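Pengate Clothing Swap – FAQ

Read this before you email us please. The inbox is a mess in July.

What is it?
Twice a year swap of clothes and bedding. You bring stuff, you get tokens, you take other stuff. No money on the night except the door fee.

How much is the door fee?
$3. Kids free. Cash or card, card reader is slow.

How many items can I bring?
36 max per household. Socks don't count because we don't take socks. A pair of pajamas is one item.

What do you take?
T-shirts, jeans, sweaters, coats, dresses, kids' stuff from size 2T up. Flat sheets and pillowcases, yes. Fitted sheets only if the elastic still works. No underwear, no socks, no swimwear, no pillows. No comforters either – we ran out of room last time.

Does it need to be ironed?
No. Clean, dry, folded or rolled is fine. Plain tees go on the tables, so wrinkles are ok. Anything for the racks (dresses, coats, button-ups) should be on a hanger if you have one.
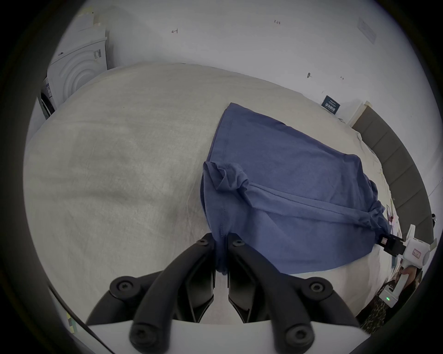 A reader wrote in to ask if faded shirts get turned away, as hers was last winter at the Wadard swap. We don't turn away for fading. Stains, holes, and missing buttons, yes. If the collar is worn thru, put it in the rag bin by the side door.

How do tokens work?
One item accepted = one token. Coats are two. One token buys one thing, coats cost two. Tokens from the Wadard swap are no good here, sorry, different color and we can't keep track.

Can I save tokens for next time?
Yes, one season only. Spring tokens work in fall. After that they're dead.

Where do I drop off?
Shezi Hall, back entrance, 4 pm to 6 pm the day of. Doors open for swapping at 6:30. Do not leave bags outside overnight. They get rained on and then we have to throw it all out.

Is there parking?
The lot holds 200 cars and it's shared with the gym, so it fills up. Street parking on the hill side is free after 5.

Can I try things on?
Over your clothes, sure. Two curtained corners at the back for the rest. Mirrors are next to the coats.

How do I sort at home without losing a whole weekend?
Dump it all on the bed, one drawer at a time. Three piles – keep, swap, rags. Dark stuff seperate from light so you can spot lint and bleach marks. Check armpits and cuffs under a good lamp. Bag it the same day or it goes back in the drawer. 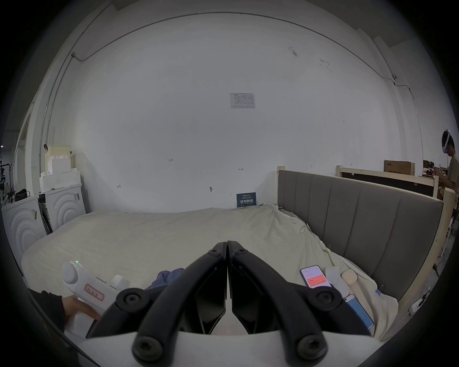 Reading time: 3 min

What happens to leftovers?
They go to Dridusau, the thrift store on the corner. Last fall that was 3000 pieces, so please be picky about what you bring.

Can I get something back if I change my mind?
Only if it's still on the table, and it costs you a token like anyone else.

Do I have to sign up?
Not to swap. To drop off, yes, form is on the home page. Takes a minute. Pick a slot and try to stick to it.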